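# Lidero

**Lidero** is a cold dessert drink made by pouring sparkling wine or a sweet soda over a scoop of fruit ice. It is served in a stemmed glass or a small tumbler and eaten partly with a spoon and partly by drinking. The name is used mainly in Brerkeck and in the nearby river town of Draltley, where the drink is a common end to a summer meal. Elsewhere the same combination is usually treated as a kind of float.

The drink differs from a standard float in two ways. It contains no milk or cream, and the ice is scraped with a fork as it freezes, which gives it a coarse, flaky texture. The flakes melt quickly once the wine is added, so a lidero is put together at the table or just before it is carried there.

## Name

The origin of the word is not settled. The most common account traces it to a brand of bottled lemon soda sold in Brerkeck before the drink was made with wine. No bottle or label with that name has been found. A second account holds that it was the name of a café on the Draltley waterfront. Older residents of both towns also use the word for the fruit ice alone, and some menus still list a "dry lidero," meaning a bowl of ice with nothing poured over it.

## Ingredients

The ice is made from fruit juice or puree, water, sugar and a small amount of acid, usually lemon juice. Sour cherry is the traditional fruit. Lemon, peach and red currant are also common, and melon is used late in the season. A pinch of salt is added in most home recipes.

The sugar level matters more than the choice of fruit. A mix with too little sugar freezes into a hard block that cannot be scraped, while one with too much stays slushy and sinks in the glass. Cooks without a thermometer or a sugar gauge test the mix by tasting it at room temperature, when it should seem slightly too sweet. Cold dulls the taste, and the finished ice comes out milder.

The wine is normally a dry or off-dry sparkling white. Sweet sparkling wines are used with lemon ice but are considered too heavy with peach. Versions without alcohol use lemon soda, ginger ale or plain soda water with a spoonful of syrup.
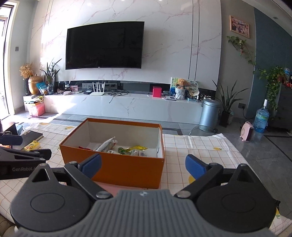
## Preparation

The fruit mix is poured into a wide, shallow metal pan to a depth of no more than 2 inches and placed in the freezer. After the edges begin to set, the mix is stirred with a fork and the frozen parts are pulled toward the center. This is repeated every 30 minutes until the whole pan is made up of loose flakes. The work takes most of an afternoon, although little of that time is spent at the counter.

A pan that has frozen solid can be rescued by leaving it out for a few minutes and then scraping from one end. Some cooks break the block into pieces and pulse them in a food processor. The result is finer than scraped ice and closer to a sorbet, and it foams more when the wine goes in.

Glasses are chilled for at least 20 minutes. Each glass is filled about halfway with ice, lightly packed, and the wine is poured slowly down the side. Pouring directly onto the ice causes a fast rise of foam that can spill over the rim. The glass is topped up once the foam settles.

Garnishes are kept simple. A strip of lemon peel, a few whole currants or a mint leaf are the usual choices. Whipped cream is sometimes seen in cafés, mostly on orders for children, and is served with the soda version.

## Variations

**Collado** is the best-known variation. It is made with two layers of ice in different flavors, most often lemon below and sour cherry above, and is poured with less wine so that the layers stay apart. It is served in a tall, narrow glass with a long spoon. The name is also applied loosely to any lidero with more than one flavor.

**Black lidero** uses ice made from strong sweetened coffee. It is poured with soda water and a slice of orange. Sparkling wine is not used, as the two are thought to taste bitter together.

**Winter lidero** is made with spiced apple or pear ice and hard cider. It appeared later than the others and is found mainly in restaurants.

**Paper lidero** is a street version sold from carts. The ice is packed into a waxed paper cup and a small amount of flavored syrup and soda is added. It is eaten while walking, usually with a flat wooden spoon.

## Serving customs
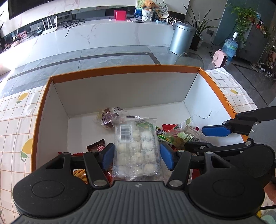

In Brerkeck the drink is brought out after the main course and before coffee. It takes the place of dessert, though plain cookies or slices of unfrosted cake may be set on the table with it. In Draltley it is more often an afternoon refreshment and is ordered by itself.

It is usual for the host to bring the ice to the table in the pan and let guests fill their own glasses. The bottle is then passed around – with the person at the end of the table expected to open the next one. At large gatherings the ice is moved to a chilled bowl set inside a second bowl of crushed ice and salt, which keeps it firm for the length of a toast or two.

Draltley holds a lidero evening each July on the street along the river. Cafés set up tables outdoors and sell small glasses at a fixed price. In good weather the event draws almost 1000 people. Cherry and lemon are always offered, and each café adds a flavor of its own.

## Storage

Scraped ice keeps in a covered container in the freezer for several days, but the flakes slowly join together and have to be scraped again before serving. Ice made with puree holds its texture longer than ice made with strained juice. Once the wine has been added the drink cannot be stored. Refreezing it leaves a dense, flat-tasting ice, which some cooks save and stir into fruit salad.

## See also

- Float (drink)
- Granita
- Shaved ice
- Sorbet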